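Comparison of Two Parallel Grippers for Sorting Soft and Rigid Objects into Bins

Project report, Robotics Laboratory II
Patricio Espinoza, Miloslav Šindelář
1 February 2024

1. Purpose

The project compared two electric parallel grippers on the same six-axis arm. The first is the Durunetti gripper that the lab has used for coursework until now. The second is the Tristbridge gripper, bought last year and not yet used by students. The question was which of the two should be mounted for the sorting exercise in the April course, where the arm has to pick up mixed objects from a table and drop them into one of two bins.

Both grippers can be driven by the lab's Rathnayake controller over the same cable. The arm, the mounting plate and the control program were kept the same for all trials. Only the gripper and its settings file were changed.

2. Equipment

The Durunetti gripper has flat aluminum fingers with a thin rubber facing. Its force can be set in steps. The Tristbridge gripper has molded fingers that bend slightly inward under load, and its force setting is continuous. It opens to 145 mm, which is wider than the Durunetti and wider than any object in the set.

Object positions came from an overhead depth camera. Camera calibration was repeated each time a gripper was changed. Grasp points were computed with the Flullateo package, using its default planner for parallel jaws. We did not tune the planner, so the results below include its mistakes as well as those of the grippers.

3. Method

Each trial consisted of one pick and one drop. The arm started from the home position, moved above the object, closed the gripper, lifted the object 200 mm, held it there, and moved to the bin. A trial was counted as a success if the object was released inside the correct bin. A drop during the hold or the transfer was counted as a slip. A grasp that closed on nothing was counted as a miss. If an object was pushed out of reach, the trial was stopped and also counted as a miss.

Rigid objects were assigned to one bin and plush toys to the other. The assignment was swapped halfway through each series to rule out an effect of travel distance. Objects were put back by hand between rounds, at a new angle each time.

The force limit was set separately for each gripper. We used the lowest value at which the heaviest rigid object could be held still. The same value was then used for the plush toys.

4. Results

In total 2241 trials were logged, split nearly evenly between the two grippers. Trials in which the arm went into a protective stop were removed before the comparison. Most of these happened with the Durunetti, when a finger touched the rim of a bin on the way down.

On rigid objects the difference between the grippers was small. Both held blocks well when the fingers closed across the short side. When the planner chose the long side, the Durunetti usually missed for lack of opening width. The Tristbridge could still close on the object but sometimes turned it.

On plush toys the Tristbridge was clearly better. The flat fingers of the Durunetti tended to pinch only the outer fabric, and the toy then rotated and slipped during the lift. Raising the force reduced the slips but left marks on the fabric. The bending fingers reached farther around the body of the toy and needed no change in force.

A weakness of the Tristbridge was release. Thin parts of a toy were occasionally caught between the finger and its base, and the toy stayed on the gripper after opening. We added a second open command with a short wait to the program, and this removed most of the cases.

5. Layout of the workspace

The bins are placed next to each other at the center of the table, with the rectangular objects and toys on both sides of them. With this layout the arm does not have to cross a bin to reach most objects. White and cream objects were chosen on purpose, as they stand out from the light brown tabletop less than colored ones do and are the harder case for the camera.

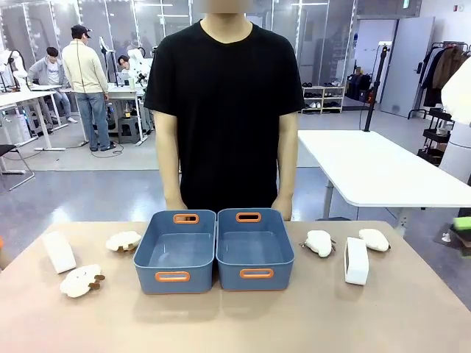
6. Sources of error

The depth camera gave noisy values on the shiny floor of the bins. This did not affect picking, but it made the automatic check of the drop unreliable, and drops were confirmed by eye. Reflections from the ceiling lights were worse in the afternoon series.

The rubber facing of the Durunetti was already worn at the start. A new facing was ordered but did not arrive before the end of the project. Its slip rate may therefore be somewhat too high.

7. Recommendation

We recommend the Tristbridge for the sorting exercise, with the second open command left in the program. The Durunetti should be tested again with a new facing before it is used on soft objects. The settings files for both grippers are stored on the lab server in the project folder, together with the trial log.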